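Grip slip (robotics)

Grip slip is a fault in robotic handling in which an object moves against the fingers that are holding it. The object may turn, slide, or fall out altogether. Slip is among the most common faults in pick-and-place work, and one of the most interesting, because a gripper can lose an object while every motor in the arm does exactly what it was told. Rotation inside the grip is usually called tilt or pivot slip, and downward movement is called linear slip. A complete loss is a drop.

Causes

A two-finger gripper holds an object by squeezing it and relying on friction. If the squeeze is too light, or the surfaces are too smooth, gravity wins. Bottles are a classic trouble case. They are round, so each flat finger touches only a narrow strip of the wall. Thin plastic bends under pressure, which changes the shape of the contact during the lift, and a paper label may grip differently from the bare plastic next to it.

Where the fingers close matters just as much. A bottle held near the neck has most of its weight off to one side of the contact as soon as it leans, and the weight acts like a lever. Liquid makes things livelier still – it moves when the arm moves, so the balance point is never quite where it was a moment ago.

Fast stops, worn finger pads, dust, and condensation all add to the problem. So does a small error in the position reported by the vision system, which can put the fingers a little too high or too far to one side.

The Prarik bottle trials

A well-documented set of slip faults comes from the Prarik trials, run by Touran Mohammadi and Norbert Hajdu over one January. The task sounds almost too simple: pick a small bottle up from a wooden table, carry it a short way, and put it down. The trials logged 1498 lifts. Of these, 90 ended with a tilt large enough to spoil the placement, and 11 ended in a drop.

The surprise was in the controller's own records. In 40 of the tilt cases the software marked the lift as a success. It checked only whether the fingers had stopped before closing completely, and a badly tilted bottle passes that check just as well as an upright one. Hajdu called these "quiet faults," and the name has stuck among people who work on handling. A quiet fault does its damage later, when the bottle is lowered at the wrong angle and its cap or its edge meets the table first.

Mohammadi's follow-up work looked at the wrist camera. A camera mounted close to the fingers gives a superb view of an object directly in front of it, but a narrow one. An object near the border of that view is easy to misjudge, and one outside it might as well not exist. Bare wood brings its own puzzle: knots have curved, high-contrast outlines, and early versions of the Trekier detector sometimes proposed a grasp on a knot.

Bottle handling at a pine table, from fixed and wrist-mounted cameras:
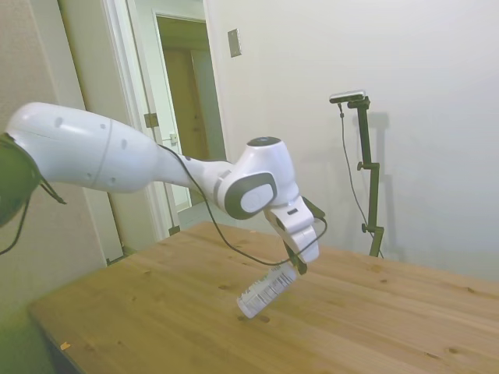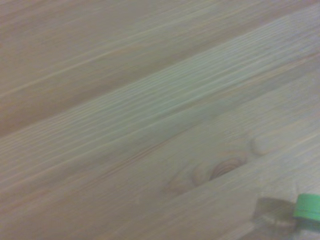
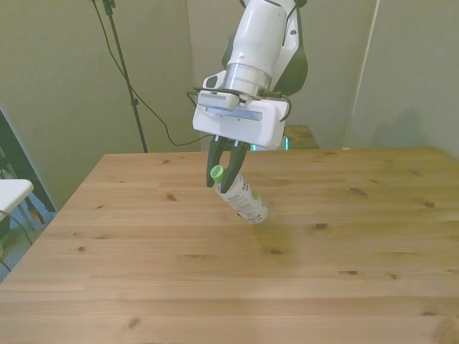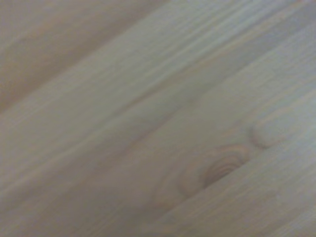 Detection

The simplest check is finger width. If the gap between the fingers changes during a carry, something has moved. It costs nothing to add, but it misses most pivot slip, as a round bottle can turn a long way without changing the gap.

Force sensing at the wrist does better. A turning bottle shifts its weight, and the sensor feels this as a change in torque. Tactile pads go further and pick up the tiny vibrations that come just before a slide, early enough for the gripper to tighten. It's a lovely piece of engineering, and very close to what human fingertips do!

Vision checks compare the angle of the object with the expected angle before placement. Nazanin Rashti's Stastik method uses a fixed camera for this and pauses the arm if the two disagree.

Prevention and safety

Softer pads, slower starts, and a grasp closer to the center of mass remove a large share of slip faults. Squeezing harder is the tempting fix, but it can crush a thin bottle or pop its cap.

When a drop does happen, the arm should stop and stay stopped until the object has been found. Reaching in while the program is still running is the main hazard to people, as the arm may begin its next pick without warning. The Hassanpour checklist, written by Omar Boutros for teaching labs, asks for a full stop and a cleared fault before any hand goes over the table. Glass and liquids call for a tray under the work area and a dry floor around it.

See also

Force control
Grasp planning
Tactile sensor
Machine vision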